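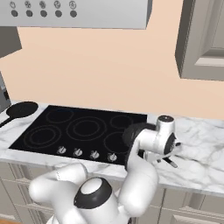
July 2020

I had not set foot in a gallery since the winter, so when the one in Dernby wrote to say it was opening its doors again, with booked slots and a one-way route chalked on the floor, I put my name down the same evening. It is 14 miles from us by the back road, and I enjoyed every one of them, even the stretch behind the tractor.

The show is called Hilo, after the Spanish word for thread, and it is by Przemysław Stępień, whose work I had only ever seen in a small black and white catalogue. He has strung 1,298 lengths of dyed cotton from the ceiling of the long room, the palest by the door and the darkest at the far end, and you walk down a narrow path between them. When somebody comes in behind you the draught from the door sets the whole lot swaying very slightly, and it takes a good minute to settle again. I stood there like a child at an aquarium!

There is sound as well, though I missed it at first. He recorded the old looms at Flirkmont before the mill was cleared, then slowed the recordings right down, so that what you get is a sort of low breathing with a knock in it every so often. My grandmother worked in a mill (a different one, further north) and she always said she could feel the looms in her teeth on a Sunday. I thought of her a great deal in that room.

I was less taken with the upstairs part. It is all working drawings and sample cards, very neat, and I'm sure a weaver would be happy there for hours, but the labels are tiny and hung rather low, and my glasses had steamed up behind my mask. One drawing I did go back to -- a plan of the ceiling hooks, done in red pencil, with his sums rubbed out and done again in the margin.

You get 30 minutes in each slot, which went by quicker than I'd have liked. Afterwards I sat on the wall outside with a flask of tea, as the café is still shut, and read the booklet from cover to cover. The essay in it is by a writer called Stojanovska and is well worth the four pounds -- she is very good on the dyeing, and on how the blues came out differently from one batch to the next and he decided to leave them be.

I have booked again for the end of the month, an evening slot this time, to see what the threads do when the light is lower. My sister is coming too, if she can get the afternoon off.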